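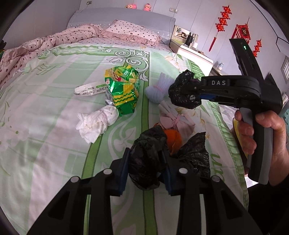
I have wanted to photograph a waterfall properly ever since my aunt gave me a calendar full of them, the kind where the water looks like combed wool and every rock has a jacket of moss. The wanting went on for years. There were always weddings to shoot, or somebody's kelpie to mind, and the waterfalls kept falling without me. When I finally cleared a week in August and began packing for Drandau, I did what I always do, which is fuss far longer over the little bits than over the camera. My one firm belief about wet-weather photography concerns the plain black plastic bag, crumpled up like the ones on the green and white sheet there, and I'll defend it against any fancy rain cover you care to show me. It squashes into a pocket, you can kneel on it, you can sit your pack on it, and if you tear a hole in the bottom it will go over a camera with a long lens and leave you just enough room to get a hand in.

Drandau is 159 kilometres from my front door, most of it on a road that can't make up its mind about the river. You cross the thing, lose it, cross it again, and then come up over a hill and there's Mutinum, with its one wide street and its bakery and the ranges sitting behind it with their heads in the cloud. I had booked a cabin at the top end of town (gas heater, two armchairs, a kettle that took its time) and by four in the afternoon I had my boots on and was standing at the window, looking at rain.

Rain is what you want, mind you. I had to keep telling myself that. Blue skies are lovely for a picnic, but they're a misery in a gully, where you get one strip of blazing white water and everything else as black as the inside of a boot. Under cloud the light comes down soft and even, the ferns go that deep, glossy green, and the wet rock picks up a bit of sky. I knew all this from books. It is a different matter to know it with water running down your neck.

## Down to the falls

The person who made sense of it for me was Woo-jin Song, who has been walking photographers into the Drandau gullies through his little outfit, Grutano, for long enough to have opinions on everybody's tripod. He met me in the car park before sunrise, looked at mine, gave one of the legs a wiggle and said, "We'll hang your bag off it." And that was that, we were off down the track with our head torches bobbing.

There are 551 steps to the bottom pool. I didn't count them, there's a sign, and I rather wish the sign were at the far end where it couldn't frighten anyone. They're timber for the first stretch and then stone, and the stone ones are slippery enough that you learn to come down them sideways like a crab. Woo-jin stopped every so often and pretended to look at a fern. I was grateful for every fern.

You hear Kang Falls well before you see it. At first I took it for wind up in the mountain ash, and then the track swung around a boulder and the sound came up through my boots, and there it was in the half dark, a long pale ribbon dropping into a bowl of black rock. I'm not ashamed to say I forgot about the camera altogether for a while. Woo-jin poured tea from his thermos and let me be.

## Slowing the water

My first attempts were what you'd expect. I had read that you should use a long exposure, and being an enthusiastic sort of person I used a very long one, and the falls came out as a smear of white with no more shape to it than a dropped bedsheet. Woo-jin had a look at the back of the camera and asked me which part of the water I liked. It's a good question! I hadn't thought of liking one part over another. I pointed to a spot halfway down where the flow hit a ledge and kicked out in strings, and he told me to keep shortening the exposure until I could see the strings again.

Half a second did it. At half a second the water had softness in it but still seemed to be going somewhere, and you could tell the heavy part in the middle from the lacy bits trickling down the sides. I've used half a second as my starting place ever since, going longer when the flow is thin and shorter when it's roaring.

The other thing he gave me was the polariser. I had one in my bag, of course, bought years ago and hardly used, because I had it down as a thing for blue skies. He had me screw it on and turn it slowly while looking at the ferns, and the shine slid off the leaves and the green came up underneath as if somebody had wiped a window. It costs you a bit of light, but in a gully you're after a slow shutter anyway, so no harm done.

Then there's spray. Spray gets on the front of the lens and you don't notice until you're home, when every picture has a soft grey blob in the corner. Carry six cloths. I took two and both were sopping before breakfast, and I finished the morning drying my lens on the tail of my thermal, which I don't recommend for the lens or for the kidneys.

## The walk out

We stayed until the light went flat and hard, and a family came down the steps with a toddler in a red raincoat who wanted to throw rocks in the pool, and did, very happily. I got her father's permission and took one picture of her with her arm up and the falls behind. On a good weekend away I can shoot up to 1,000 frames, most of them rubbish, and I'd give you the whole lot from that trip for the one with the raincoat.

Going up was slower. I bought us both a pie in Mutinum and we ate them in the ute with the heater on and the windows fogging, and Woo-jin drew me a map on the paper bag of a smaller fall further up Kang Creek, where the sun gets in for a few minutes late on a winter afternoon. I went looking for it on the Sunday and got as far as the second creek crossing, where the water was over the stepping stones and I had the sense, for once, to turn around. The paper bag is on my fridge, and the cabin is booked again for next winter.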